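Ticket 1591: Desk booking page shows wrong table for Room 171
Opened by Dalal Semaan, January 9, 2020. Assigned to Melquiades Lozano.
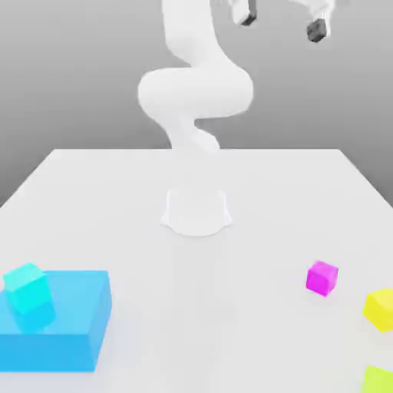
Reservations made in Murkico for Room 171 are going to the Room 200 calendar. Started after the Tornel update. Staff get a confirmation with the right room number, but the booking lands on the other calendar.

Lozano: Reproduced in two browsers. Cleared cache, no change. Export from the Ponce office has both rooms under the same calendar ID, 723.

Semaan: Lucienne Gautier lost her 10:30 slot to this. Can we block Room 200 for now?

Lozano: Blocked. Gave Room 171 a new ID and reran the sync. First test booking failed with "resource not found", second one went through.

Semaan: Works on my end. Old bookings are still under Room 200.

Lozano: Those have to be moved by hand. Refugio Villaseñor has the list. Leaving this open until he is finished.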